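Home | Browse | Guides | Files | Log in

Filed under: Workshop > Benches and Frames

# Kindby bench notes

Version 7, last touched 03/05/2025

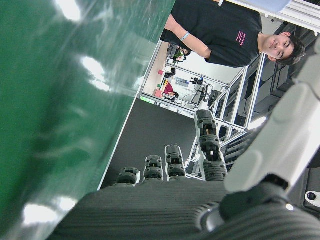 I started keeping these notes when the second Kindby bench went together, mostly so that I wouldn't have to work everything out again from memory, and they have grown quite a bit since then (sorry, I do go on). They cover the work surface, the frame of bars and the glossy panels we use at the Nirkelar workshop. If you are fairly new to benches like ours, please start with the surface, as everything else gets measured from it. We like a dark gray, matte one, which is so much kinder on the eyes than anything shiny. The green panel beside it is the opposite sort of thing altogether, and you can see how it picks up the overhead lights in bright white patches. I'm very fond of that green all the same!

## What's in the folder

- `surface.md`: cleaning, trimming and replacing the mat
- `frame.md`: the aluminum bars, crossing rails and uprights
- `panels.md`: colors, sizes and where each panel is stored
- `old/`: pages typed up from the Wuvamden binder, which goes back to 1992

## Looking after the surface

Wipe the mat with a barely damp cloth and let it dry flat. Please don't use the lemon spray on it. Panels are happy with a soft cotton cloth and a drop of dish soap, and they do show fingerprints terribly, so carry them by the edges if you can manage it.

## The frame

Loosen the corner bolts before you shift an upright, then square everything up and go around again with the 8 mm key. The spare brackets are in the Tóth drawer, along with the end caps.

## Still to do

The panel list has 29 entries and a few of them still say "green, large," which was plenty when we only had one. I hope to get the sizes filled in by July. Corrections are very welcome, and you can just write them straight into the file.

Previous | Next | Back to top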